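Clolstead Opens Its Equipment Planning Guide for Two-Arm Robot Cells to Everyone

TRAKDEN, 25th April – Clolstead, the shared workshop for small food service and dishware businesses, is making its planning guide for two-arm robot cells free to download. The guide covers what a first cell costs to buy, house and keep running, and it comes out of a long winter of spreadsheets, bench visits and some spirited arguments over who pays for spare fingers.

Work on the guide started in January, when Clolstead's members asked for help with a question that kept coming up at meetings: if we want a robot to handle plates and cups, what exactly do we put in the budget? Price lists were easy to find. Figures for everything that goes around the arms were much harder to come by, and several members had been handed quotes that left out the enclosure, the cabling or the hours needed to set the thing up.

"People come in with one number in their heads, and it's the price of the arms," said Maarja Jõgi, who led the work. "Then we sit down with the guide and they start filling in the other lines, and it's a really good conversation. You can see the project turning into something they could run on a normal working morning."

The guide runs to 112 pages, and a good part of it is worksheets. There are sheets for floor space, power, work surface, lighting, grippers, cables, safety checks, staff time and the dull but important business of where to keep the spares. Every sheet can be filled in by someone who has never bought a robot before (that was the rule from day one!), and each has a blank column for the supplier's answer, so that two quotes can be laid side by side and compared line by line.

Planning for the hands

The longest chapter deals with grippers and multi-fingered hands. Dishware is a tough starting point. Plates are wide and thin, mugs have handles that may point any which way, and a stack of mixed crockery can ask for a different grip every time. The guide suggests that buyers write down the pieces they handle most, bring real ones to any demonstration, and ask to see them picked up, tilted, passed across and set down again.

It also asks buyers to budget for wear from the start. Fingers and fingertips get their own line, separate from general maintenance, with room for a price and a delivery time. Several members said this one line changed the way they talked to suppliers, who were mostly glad to be asked.

Senthil Venkataraman, who wrote the chapter, would like readers to take their time over it. "Bring the ugly plate," he said. "Bring the mug with the fat handle. If those go well, you're going to enjoy the rest of the demonstration a lot more."

Planning for the space

A two-arm cell takes up more room than its footprint on a drawing. The guide walks through the width needed for arms that share a rail, the clearance over the work surface, and the access a person needs for cleaning and repairs. It recommends marking the full outline on the floor with tape and leaving it there for 2 weeks before ordering anything, while everyone goes about their usual work. One member did this and moved the planned cell to the other side of the room, which saved them a new doorway.

Cable routing has a short section of its own. Buyers are asked to check how cables are held along each link, how much slack there is at the joints, and how long it takes to swap one out. Enclosure walls are covered too, with notes on color and glare for anyone planning to use cameras.

Planning for the people

Staff time was the line most often left blank in the first drafts, so it now sits at the front of the worksheets. The guide sets aside 300 hours for the first season of setup and training, spread over the team, and explains how to adjust that figure for a smaller menu of tasks. It advises picking 2 people to learn the cell well, so that holidays and sick days don't bring everything to a stop.

There is plenty in the chapter about pacing, too. Readers are encouraged to start with a few pieces of crockery on an open surface, get comfortable with that, and add the next item only when the team feels ready for it.

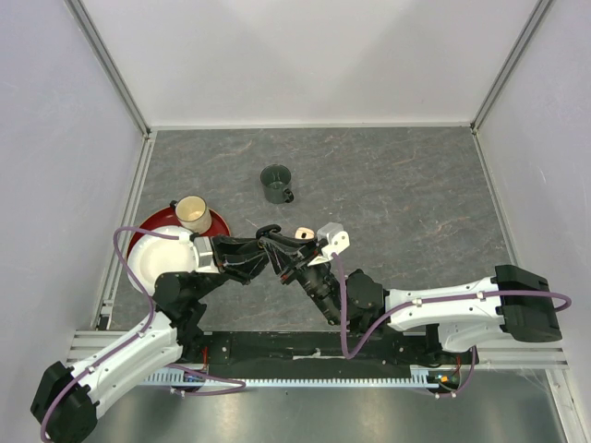
Donnie Kinnear read the guide before it went out and said that the worksheets would have changed the order of a whole year's spending, with the grippers and the work surface settled first and the arms chosen to suit them. Kinnear added that the page on comparing quotes was already pinned up at work, and asked for a version with bigger boxes to write in. The bigger boxes are in the final edition.

Clolstead plans to update the guide as members send in their own costs. Readers outside the membership are warmly invited to do the same, and there is a form at the back for corrections, delivery times and anything that caught them by surprise. Figures are pooled before they're published, and no business is named unless it asks to be.

An open planning session for new readers will be held at the Trakden workshop. Bring a floor plan, even a rough pencil one, and a box of whatever you'd like handled. Coffee is provided, and so is the tape.

About Clolstead

Clolstead is a member-run workshop in Trakden that helps small businesses choose, share and look after equipment. Members have access to benches, tools, a lending shelf and a regular program of planning sessions.

Press contact

Elīna Jaunzems, Clolstead, Trakden. Printed copies of the guide, sample worksheets and interviews with the authors are available on request.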